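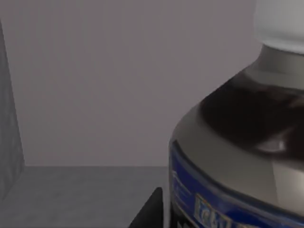 Zallach home internet in Stikmont — anyone seen 300 down?

ridgeline_60
Zallach says its new tower covers 1552 homes between Stikmont and Irarley. The flyer promises 300 Mbps. I'm two streets from the thing and my best test was 60. Has anybody hit the number?

tincanphone
Posted July 16, 2024
Nope. "Covers" means the map got colored in. They did the same in Irarley in May.

mossback
Disagree. I get 280 most mornings. Where's your gateway, basement?

ridgeline_60
Upstairs window, facing the tower. Tried 3 spots.

tincanphone
Mornings, sure. Run it at 8 pm and post that.

mossback
Fine — 94 just now. Still beats Medeiros DSL.

ridgeline_60
So does my phone. I'm keeping the cable line until the trial runs out.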